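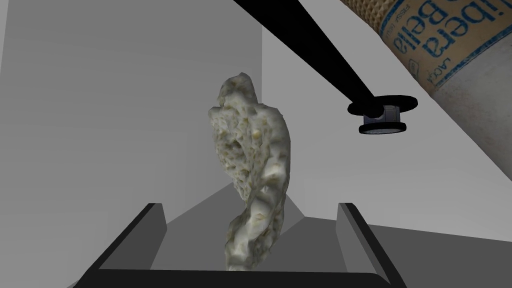

Unit 4: Utility disputes and the household customer

Reading for this session: handout pages on supply contracts, and the Urkham water case summary.

A supply contract is an ordinary contract with extra rules laid on top. The company must supply, the customer must pay, and a regulator decides what each can do when the other fails. Most disputes begin with one of these: a bill the customer thinks is wrong, a meter the customer does not want, or a supply that has been cut off.

The Urkham case

The householder refused a new water meter and went on paying at the old rate. The company, Frimpong Water, added a charge of £225 for refusing access. She did not pay it. After 30 days the company sent a final notice, and 2 weeks later it fitted a flow limiter at the boundary.

Points argued:
Was the access charge in the contract she had agreed to, or only in a leaflet sent afterwards?
Did the final notice say clearly how to object?
Is a flow limiter the same as cutting off the supply?

The tribunal found for her on the first two and left the third open. The charge was cancelled. She got nothing for her time.

Compare Ziltstead, where the notice was properly worded and the customer lost. Skudumdale settled before the hearing, so it cannot be used as authority.

For the seminar

Draft a letter of complaint for the Urkham householder, dated the day after the final notice. One side of paper. Bring two copies. The written test in August has 40 marks, and 30 of them are for this unit and Unit 5.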